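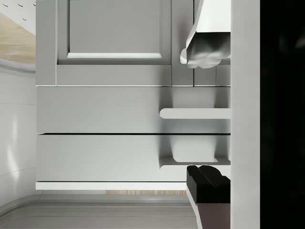

My mother kept her recipes in a shoebox, and when she moved in with us in August the shoebox came too, riding on her lap the whole way because she did not trust the movers with it. I can't blame her. There are 273 cards in there (she has always known the number, don't ask me to check it) and most of them are in pencil.

So I have been typing them up in the evenings, after the dishes, with a cup of tea going cold next to me. I thought it would take a week or two. Then I hit the card for brown bread, which says "flour, the usual, buttermilk till it looks right, bake," and I realized I was going to have to sit her down and ask a whole lot of questions.

What is the usual? Well, the usual depends on the flour, and the flour depends on whether you could get the good kind, and before long we were onto the bakery where she worked as a girl, and old Mrs. Gallagher, who slapped the loaves on the bottom and listened to them like a doctor. I got no measurements at all that night but I did get four pages of notes!

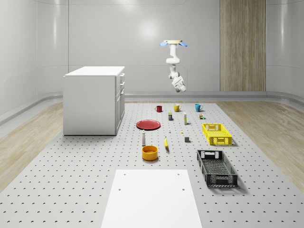

Mugs in the back row, everything else up front.

We finally settled on a method. She cooks, I stand beside her with a kitchen scale, and everything has to pass through my bowl before it goes into hers. She finds this very insulting. Her "pinch" of salt changes with her mood, and her "small onion" is bigger than my fist, but we are getting there, and we eat pretty well on the nights we work.

Some cards aren't hers. The apple cake came from a neighbor named Senan Ó Ceallaigh, who apparently only handed it over after she minded his dogs for a month. It has a butter stain right over the oven temperature, so we've been guessing, and the last one was a little dark on top but still went in one sitting. 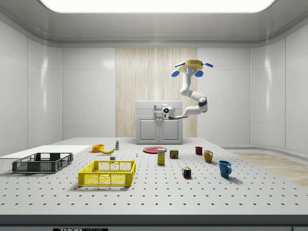 The brown bread, as far as we've got

Whole wheat flour, a bit of white, baking soda, salt, and buttermilk. Mix it with your hand and don't fuss over it. Cut a deep cross in the top and bake it for 10 minutes in a hot oven, then turn it down and leave it until it sounds hollow. Mom says I'm still knocking too hard.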